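Boas práticas de captura: regras novas a partir de março

Pessoal, rapidinho porque o fecho é às 18h e ainda tenho de rever a secção da Nikley. Saiu a versão revista das regras para sessões com pinças de mão. O Renato Lagos juntou tudo o que andava espalhado por mails e post-its. Oito páginas. Leiam pelo menos as duas primeiras, são as que contam.

O que muda, em resumo:

Marcadores. Limpos, planos, sem cantos levantados. Cubo riscado vai para a caixa das trocas, não volta para a pinça. Verificar antes de cada bloco, não só de manhã.

Cabos. Folga suficiente para os dois braços irem até ao fim da mesa. Nada enrolado no pulso. Quem passar atrás avisa em voz alta.

Objetos moles ou de fibra (corda, tecido, papel). Capítulo novo, pedido pela equipa da Leiva. Fechar devagar, parar quando a peça deixa de escorregar, não apertar "só mais um bocadinho". Peça deformada = anotar no registo, mesmo que a tarefa tenha corrido bem. E registar a posição da peça de corda no início, que foi onde falhámos mais.
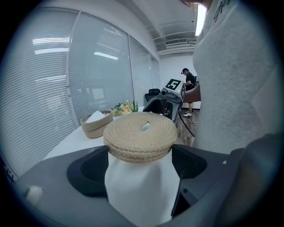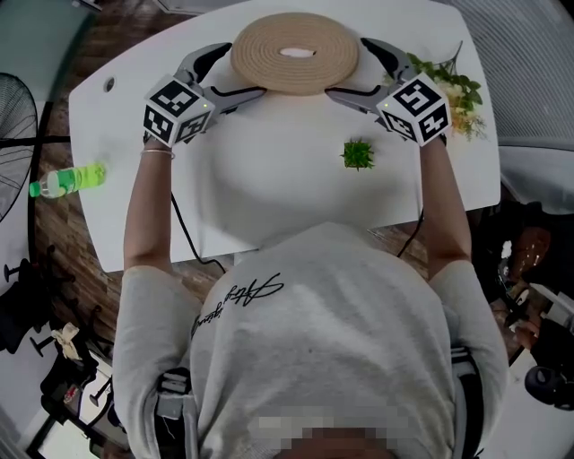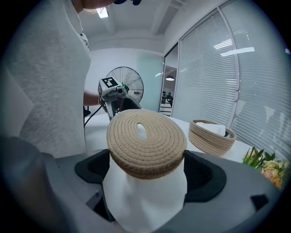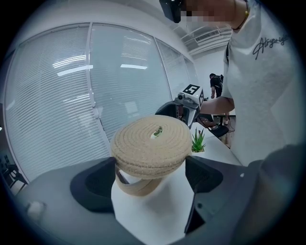 Trabalho com peças de corda enrolada, pinças de mão com marcadores.

Pausas. A cada 30 minutos, sem negociação. O Uriel Fuentealba insistiu nisto e tem razão: os ombros queixam-se antes de a pessoa dar por isso. Quem usa equipamento na cabeça tira-o na pausa, não fica com ele posto a ver o telemóvel.

Rostos. Desfocar antes de qualquer partilha fora da equipa, incluindo quem aparece ao fundo. Vale também para capturas de ecrã em apresentações, sim, até nas internas da Emstead.

Nomes de ficheiros. Mantem-se o esquema antigo. Por favor não inventem sufixos. Na última revisão apareceram 1,754 episódios e cerca de 400 tinham o campo do objeto vazio ou escrito de três maneiras diferentes ("tapete", "tampa", "rodela"). Usar a lista de nomes que está no anexo B. Falta lá alguma coisa? Escrevam ao Renato, ele acrescenta.

Episódios falhados. Não apagar! Marcar como falha, escrever uma linha sobre o motivo e seguir. "Escorregou" serve. "Correu mal" não serve. Se o motivo for um marcador tapado pelo próprio braço, há agora um código só para isso, ver página cinco.

Ainda em aberto: a questão da luz do teto refletida em vidros. A Mavska propõe uma verificação rápida com as duas pinças antes de começar, a Leiva acha que atrasa demasiado. Fica para a próxima reunião. Entretanto cada equipa faz como tem feito, desde que escreva no registo qual foi a opção.

O PDF está na pasta comum, em "regras / atual". A versão anterior passa para arquivo no fim do mes. Comentarios até lá, diretamente no documento e com nome, se faz favor.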